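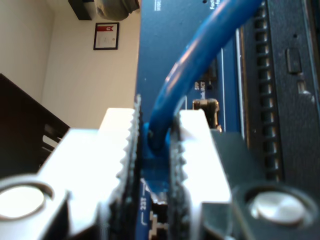
Slow connections have cost Oluwaseun Balogun two customers since May, and he told the parish meeting he would sign up for the new broadband network the day it reached his road. Others in Drasthorpe were less sure, and asked how long the lanes would be dug up.

Rukon, the firm laying the cable, plans to connect 285 homes and businesses in the village and the farms to the north of it. Work starts at the church end and moves towards the old station. Each stretch of road should be closed for no more than two days, the company said, and residents will get a card through the door beforehand.

Most houses in the village still rely on copper lines. The parish council has been asking for something better for years, and 200 households signed a petition last winter.
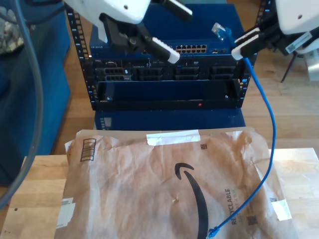
A blue Ethernet cable and a Netgear network switch.

Connection will be free for anyone who signs up before the work on their road is finished. After that there will be a charge of £100. Homes set back from the road may have to pay extra for digging — the council has asked Rukon for a written price list.

The village hall will be among the first buildings connected. Its hirers, including the Ollo lunch club, will be able to use the wi-fi at no cost.

Plans of the route are on show at the Adeyemi pharmacy and in the hall porch. Questions can be left with the parish clerk until the end of the month.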